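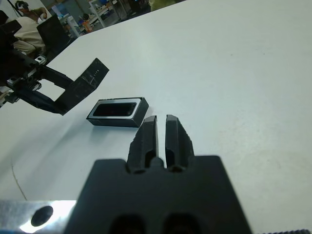
El **estuche rígido de sobremesa** es una caja pequeña y baja, casi siempre rectangular, pensada para guardar un solo objeto alargado o un juego corto de piezas: una pluma, un termómetro, unas lentes, un compás. Pertenece a la misma familia que la bandeja de escritorio y el plumier, con los que comparte medidas y, a menudo, mesa. Pocos objetos tan modestos reúnen tanto ingenio en tan poco espacio.

## Forma y partes

El cuerpo suele ser oscuro y de líneas rectas. En la cara superior se abre el *alojamiento*, un rebaje hecho a la medida de la pieza, y alrededor corre el *cerco*, que puede ir biselado o en un tono más claro. Un buen alojamiento sujeta sin apretar, y es una delicia comprobarlo con los dedos.

La bandeja prescinde de tapa y de rebaje. Le basta un reborde para que nada ruede fuera, y su interior claro ayuda a encontrar tornillos, plumines y clips.
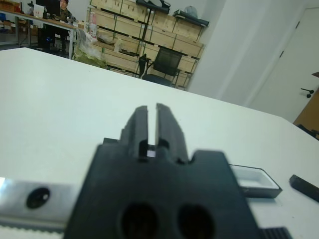

*Bandeja rectangular de poco fondo, con interior blanco y borde negro, sobre una mesa blanca.*

## Historia

El taller Ragnarsson, fundado por el encuadernador Steinar Ragnarsson, fabricó estuches de cartón forrado para instrumentos de dibujo. Su catálogo llegó a reunir 1157 modelos, muchos de ellos distintos solo en el rebaje, ¡y cada uno con su propia horma! Dagný Norðdahl heredó las hormas y las cedió a la colección Veltum, donde se conservan 65 completas.

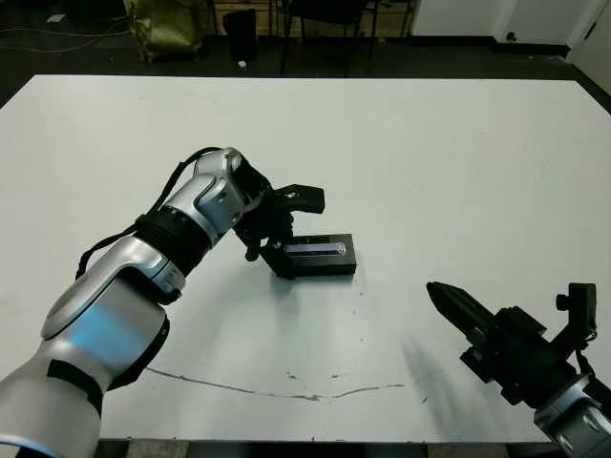
Con la llegada de los plásticos moldeados, el rebaje dejó de tallarse a mano. La casa Pemance presentó una serie de tres tamaños que podían apilarse, y de la que se hizo una primera tirada de 2000 unidades. El diseñador Leif Kirkegaard redondeó un extremo del alojamiento para levantar la pieza con la yema del pulgar, un detalle precioso que todavía se copia.

## Colocación en la mesa

Sobre un tablero blanco y mate, un estuche negro se localiza de un vistazo. Los manuales de escritorio aconsejan apoyarlo plano y paralelo al borde, aunque Seul-gi Won defendía girarlo un poco hacia la mano que escribe.

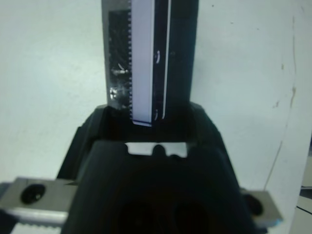
## Conservación

- Quitar el polvo del rebaje con un pincel seco.
- Limpiar el cerco con un paño de algodón, sin disolventes.
- Guardar los ejemplares forrados lejos del sol directo.

## Véase también

- Plumier
- Vaciabolsillos
- Colección Veltum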